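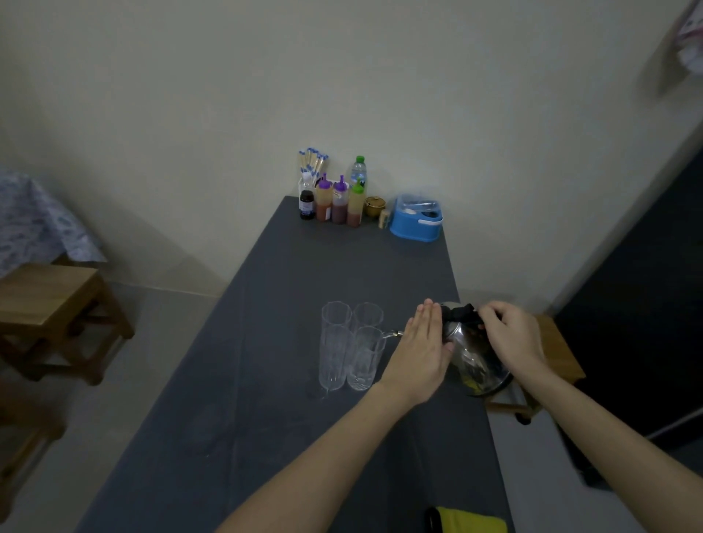

*Kettle duty at the long table. Four glasses, one steel kettle, chopsticks waiting at the back.*

# Tea and noodles in the back room

I've finally got round to putting up a page for our noodle evenings (sorry, Tharushi, I know you've been asking since January!). We meet at Tadwood at half past six, we eat far too much, and then we drink tea until someone has to lock up. I love that long table with its dark grey cloth. It hides soy sauce like nothing else, and believe me, we've tested it.

## The glasses

I do like tea in a proper glass, the tall sort with the panelled sides and a good thick bottom. They sit nicely together in a little square, so you can go from one to the next without chasing them round the table. Rizwan Sultana swears by mugs and brings his own, which is fine, more glasses for the rest of us!

## The kettle

Round, shiny and steel, with a thin curvy spout that I'm very fond of. I keep one hand on the top handle and the other flat against the side when I'm pouring at home, though only when it's cooled down a fair bit (mine is a terror when it's full). Tharushi Seneviratne likes her barley tea nearly cold anyway, so she's happy to wait while everyone else grumbles.

## Along the wall

All the bits and bobs live at the far end: the clear holder stuffed with wooden chopsticks, lots of them still in their blue and white paper sleeves, then a small dark bottle and the two squeezy sauces with purple tops. One's a reddish orange and the other's a much darker red-brown. I'm an orange person, at least on noodles. On dumplings I'll take whatever's nearest and go back for seconds.

If you fancy coming along, just tell me or Rizwan beforehand so we get enough noodles in. Bring a pudding if you like. The sesame biscuits went down very well last time and I'd be delighted to see them again!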